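I've been putting off writing this because who has that much to say about bedsheets? Me, apparently. I bought the Osano sheet set from Peeters back in June, the queen size in sage green, and it's been on and off our bed ever since, so here goes.

**What I paid:** $100 for a fitted sheet, a flat sheet and two pillowcases. Shipping was free, and it came in a drawstring bag made out of the same fabric (I keep socks in it when I travel now).

## Why I needed new sheets

My old ones were the slippery microfiber kind, and I'd wake up at 3 a.m. feeling like I'd been wrapped in a raincoat. Also the bottom corner nearest the wall popped off every single night. I sleep like a rotisserie chicken, so some of that is on me, but still.

My sister-in-law, Lies De Bruijn, swears by linen and kept telling me to go that way. I tried hers for a week when we stayed at her place and I just couldn't get along with the texture. It's lovely to look at! It felt like sleeping on a very nice tea towel. So I wanted cotton, something crisp and cool, and I wanted it to stay put.

The Peeters page had 1,261 reviews when I ordered, and I read far more of them than a grown adult should. The complaints were mostly about wrinkles and about the colors looking different from the website. Both fair, as I'll get to.

## First impressions

Out of the bag they were stiff. Like, hotel-shirt stiff. I washed them cold with no softener, as the tag says, and they came out better but still with a bit of a rustle when you turn over. My husband Koen asked if I'd put paper on the bed. By the fourth or fifth wash that was gone and they'd turned into what I was hoping for, smooth and a little bit matte, cool when you first get in.

They're not thin, either. I held the flat sheet up to the bedroom window and could barely make out the frame behind it. My last cotton set, a Fulluvura one from the outlet store, you could practically read a newspaper through, and it tore along the hem inside a year.

## The fit

The fitted sheet is sold as fitting mattresses up to 15 inches deep. Ours is a bit under that with the topper on, and it goes on without a wrestling match. There's elastic all the way around – not just at the corners – and a little label sewn in that says "top or bottom." I can't tell you how many arguments that label has saved us. Why doesn't every sheet have this? It must cost them a penny.

Has it popped off? Twice, and both times I hadn't tucked it properly. Compared to before, that's nothing.

The flat sheet is generous. If you like to do hospital corners you'll have plenty to work with, and if you share a bed with a blanket thief there's enough overhang on both sides to keep the peace. The pillowcases have an envelope closure, so the pillow doesn't creep out the end. Mine are a touch long for our pillows, so there's a floppy bit, but I fold it under and forget about it.

## Washing and drying

Okay, the wrinkles. These wrinkle. If you leave them in the dryer for even half an hour after it stops, you'll have a topographic map on your bed. Pulling them out a little damp and making the bed right away helps a lot, and so does hanging them over the banister overnight. I don't iron sheets and I'm not about to start, so I live with it.

They did shrink slightly the first time, mostly lengthwise, but the fitted sheet still goes on fine. If your mattress is right at the limit I'd go careful with the heat.

No pilling so far. The color has softened a tiny bit and I like it better now. It was grayer on the website than in real life, by the way. In our room it reads green in the morning and close to gray by lamplight. If you're trying to match curtains, order one pillowcase first (they do sell those separately).
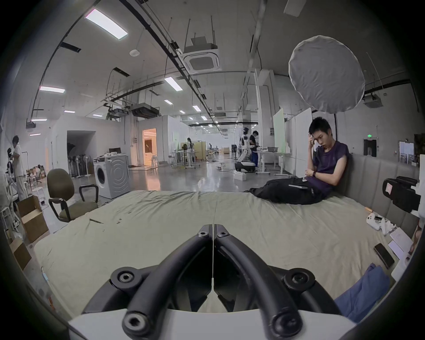
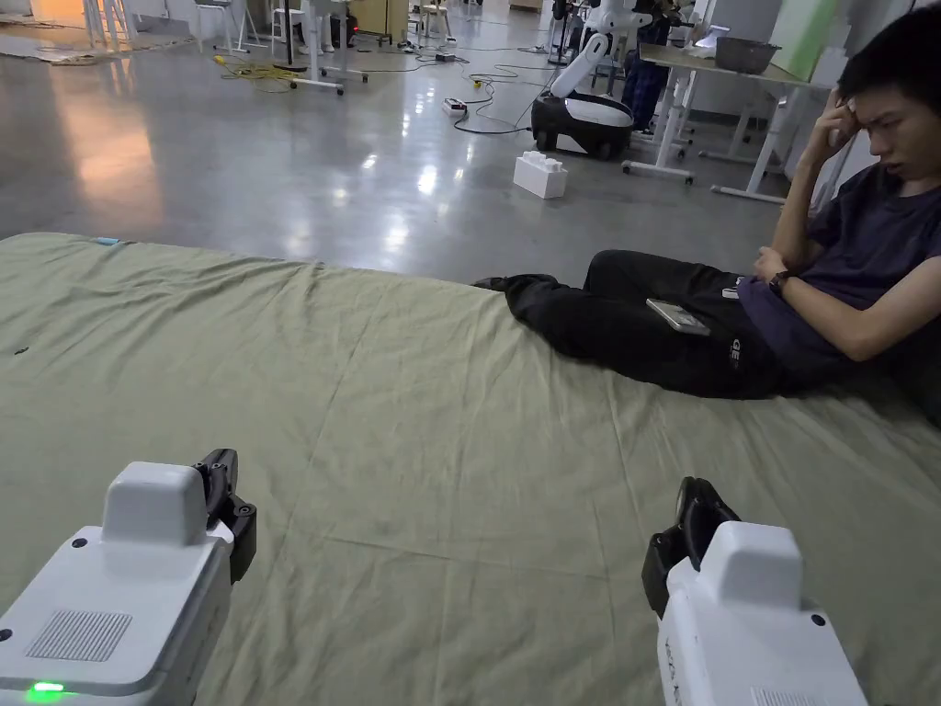
Sage green, wrinkles and all.

## Things I don't love

The thread they used on the hems is a shade lighter than the fabric, and on one pillowcase it had started to come loose at the corner. I emailed Peeters and someone named Surachet wrote back the same afternoon and sent a replacement, no photos or forms or anything. So, great service, but it should've been caught.

The return window is 31 days, and I'd say you need most of that to get past the stiff stage. Don't judge them on night one!

And crumbs and lint do show up on this color more than they did on my old navy set. I eat toast in bed, so make of that what you will.

## Would I buy them again?

I already did. I got a second set in the off-white for the guest room, and Koen's mother has asked for the twin size for her daybed. If you run hot and you like a crisp sheet, I'd say go for it. If you want something silky or you can't stand a crease, you'll be happier with a sateen. The Rirkuvum one my neighbor has is very soft, though it costs quite a bit more and she says it's warm in summer.

Four stars from me. It would've been five if they came out of the dryer looking the way they do on the website.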